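Chapter 4
Stock, Shelves and the Art of Not Running Out

Every business that sells a thing has to keep some of the thing. How much to keep is the question this chapter tries to answer, and people have lost houses over it.

By the end of the chapter you should be able to work out a reorder point, explain what safety stock is for, and read a stock card without sighing.
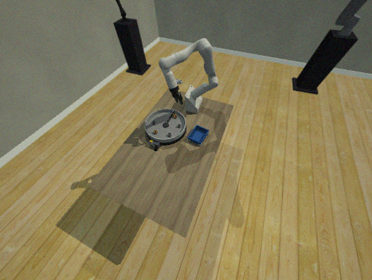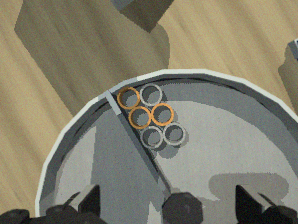
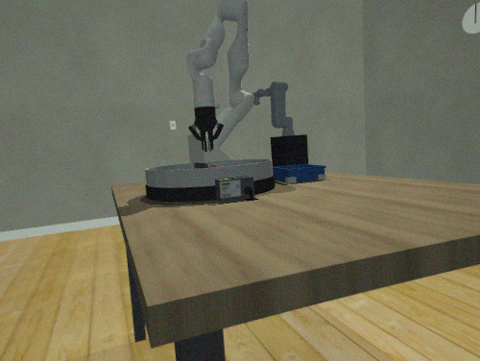
Figures 4.1 to 4.3. A round grey tray or platform on a work surface, in three computer-rendered views.

4.1 The cupboard problem

Start at home. You have a cupboard, and in the cupboard there is rice. If you buy rice once a year, you will need a bigger cupboard, and you will share it with moths. If you buy rice every evening, you will spend your life in a queue behind a man disputing the price of celery. Somewhere between the two lies a sensible amount of rice, and most of us find it by habit.

A shop has the same problem with more shelves and a bank manager. Money spent on stock is money that can't pay wages or fix the roof. Stock that isn't there can't be sold, and the customer who wanted it will go up the road, where they may discover that the parking is better.

4.2 A cautionary tale

Juwita Liem opened a small homewares shop called Femelance with a good lease and a great belief in candles. Her supplier, Allwood, offered a discount on large orders. In March she ordered 643 candle holders, and she was very pleased with the price.

She sold 12 of them in the first month. The rest took over the back room, then the hallway, then the space where the kettle used to be. Meanwhile the plain tea towels, which she thought dull and had ordered accordingly, sold out before lunch and stayed sold out until the next delivery. Customers asked for tea towels. They were shown candle holders.

Juwita had made two mistakes, and they are the two that most new owners make. She let the discount decide how much to buy, and she stocked what she liked over what left the building. Her accountant used shorter words.

4.3 What stock costs you

The price on the invoice is only the beginning. Accountants speak of the holding cost, meaning everything you pay to have goods sitting about: rent on the floor they cover, insurance, the interest on the loan, and the slow decline of anything that can fade, melt or go out of fashion. Last year's colour is still a colour, but you will have to mark it down.

Against this stands the ordering cost. Each order takes paperwork, a delivery fee and someone to unpack the boxes. Suppose Varkholm, a wholesaler, charges $115 for each delivery, whatever its size. Ordering in dribs and drabs soon becomes a costly hobby.

The two costs pull in opposite directions. Large orders make holding expensive, and small ones do the same for ordering. Section 4.5 shows how to find the point where the total is lowest – there is some algebra, but it is brief and mostly harmless.

Before you read on

Pick one item your household buys regularly. Write down how much of it you have now, how long that will last, and what happened the last time you ran out. Keep your answer handy for Section 4.4, where we put a name to the panic.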